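My visit to the Uranis open day in Nirnside

In July I went to see the two-arm sorting kit that Uranis now offers to schools. Places were limited to 60 visitors.
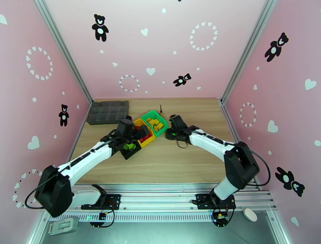 2 min read

The kit sorts toy bricks by colour into small bins. Both arms are bolted to one aluminium rail – I liked this, it looks solid. 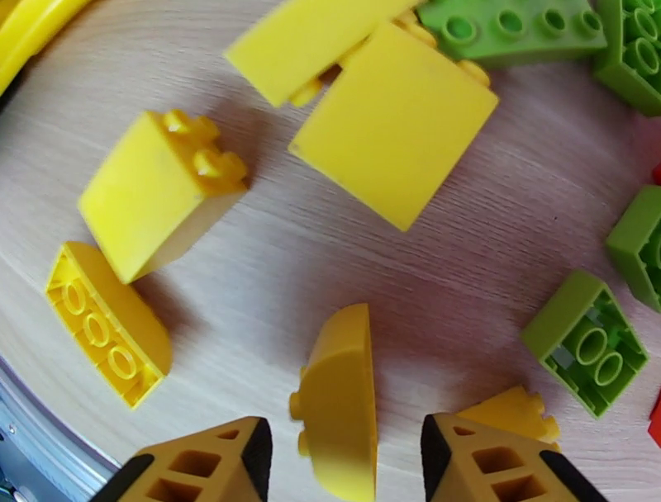 Yellow gripper fingers and bricks, close up

I asked about the price, but they only give it with the Castitz support plan. Spare fingers come in a pack of 11. 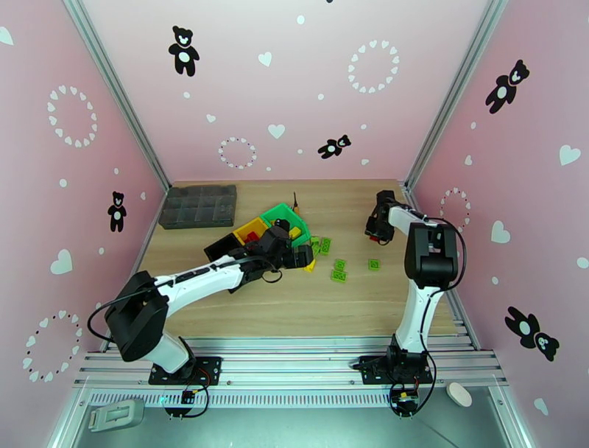
84 words left

Green bricks were the last colour I watched. I will ask for a trial in our workshop.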